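Slow street, slow internet

Garkby, 28th April. Rain again. Iveta Jurčo has had 2 providers in a year and still takes her calls from the stairwell - best signal in the building, she says, plus the neighbors bring coffee.

Same story up the hill. Old copper, thick walls, a waiting list of 900 homes. Netlow promised new lines by July. Prindano promised the same, cheaper. Neither has dug anything yet.

Erhan Tokgöz runs the print shop on the corner. Sends big files at night, goes to bed, hopes. "I used to drive them over on a stick. Might start agian."

Rent is low tho. People stay. The bakery has a notice board and it works fine.

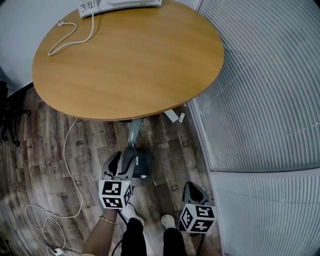 White box, thin white cable, round wooden table.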